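Gavby fingers vs Atow fingers, continued
T. Sekiguchi, with Itziar on the controller and Cayetano reading over my shoulder

Swapped the Gavby fingers onto the right arm first thing and I already like them. They're slim, they close flat, and at full close the seam between the tips is so fine that I stopped looking for light through it. The Atow pair never closed like that for us, even after Cayetano shimmed them in July.

The job is the usual one: pick up the water bottle, carry it to the orange container, let go. Same bottle, same arm, same speed limit, and only the fingers change. Force cap stays at 30 N for both pairs (Itziar wanted to go higher and we can argue about it after the break).

Before starting the runs I closed the fingers next to the container to see how much room there is at its side. Plenty! The tips end in a narrow squared-off peak and they hide very little of the table. With the Atow pair the wrist camera lost a big chunk of whatever we were approaching.

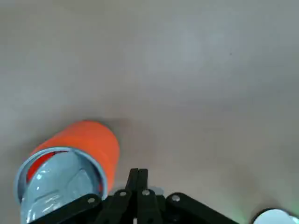

CAMERAS

Wrist camera first. I moved it 2 mm further back on the bracket, which doesn't sound like much, but now all four finger and linkage screws are in view with the fingers closed, and I can use them as fixed points when I check the calibration. Vasylyna's script picks them up without any tuning. I had expected to spend the morning on that.

Focus is still a compromise. The base of the container goes soft when it's on the far side of the fingertips. Baltasar thinks a smaller aperture would fix it, at the cost of more light on the bench. To try.

Color is the one real annoyance. The wrist camera gives a pale gray-beige tabletop and the head camera gives a brown one. Same table! I locked the exposure on both and they still disagree, so white balance is next. The orange comes through strong on either camera, so the segmentation mask doesn't mind, but I mind.

Grasp from the cap end: this is where the Gavby pair got me excited. The slim tips take the cap between them and leave its face clear, so much so that you can read Cestbon straight off it. That means we can get the cap angle from the lettering while the bottle is being held. I hadn't planned on that and I want it in the controller as soon as possible. The body of the bottle is harder, what with clear walls, water and the orange coming through from behind, and the depth estimate goes to pieces there. The dark green label band is the best thing to track by a long way.

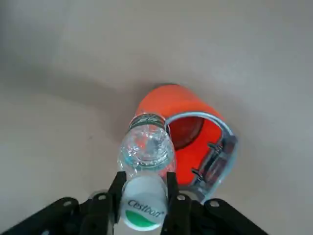

Bredivano, 24 December 2023

Clean start on the log today, new calibration file on both arms, old one kept under the Aguirre folder in case I've broken something.

Itziar's new velocity ramp is in. The approach is so much smoother that I ran it again just to watch. The old ramp had that little kick at the end of the descent and you could see the bottle swing. With the new one I let the arm come in high, hold, then lower. The kick may still be there at full speed, haven't looked.

Mean grip current over the hold is 857 counts with the Gavby pair. I don't have a matching number for Atow because the logger was dropping that channel, and Vasylyna only found out why yesterday (wrong ID in the config, my fault). So no comparison on current until the Atow pair goes back on.

What I can compare by feel:
Gavby is easier to place between things. Less plate in the way, less camera blocked.
Atow has more pad area and I trust it more on the side of a full bottle.
Finger change takes longer on Gavby, the lower screws are a pain to reach with the wrist camera on.

Release height needs its own entry. Holding the bottle upright over the table the head camera sees it fine, label and all, but it's looking past the gripper wiring to do it, and when the flipped-up gray lid is behind the opening the planner keeps wanting to come in from the left. I don't hate that. It leaves the light-blue bin as an obvious second drop target on the same side, and Baltasar has been asking for a two-target version anyway.

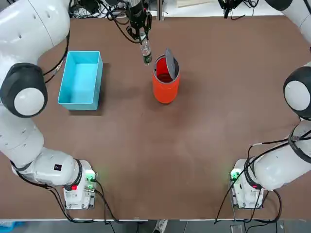 Aguirre Manipulation Bench, Grippers and Controllers

To do after the break:
Atow fingers back on, same bottle, logger fixed
White balance on both cameras, one target card, one set of lamps
Cap angle from lettering, ask Vasylyna whether her script can take it
Cable dressing on the gripper, Cayetano has the short sleeves
Run the left arm with the same 3 approach heights

Cayetano, the hex key for the lower screws is in my drawer, please put it back there. If you're in before me, power up the arms and leave the fingers alone, I want to repeat the closed check with nothing touched.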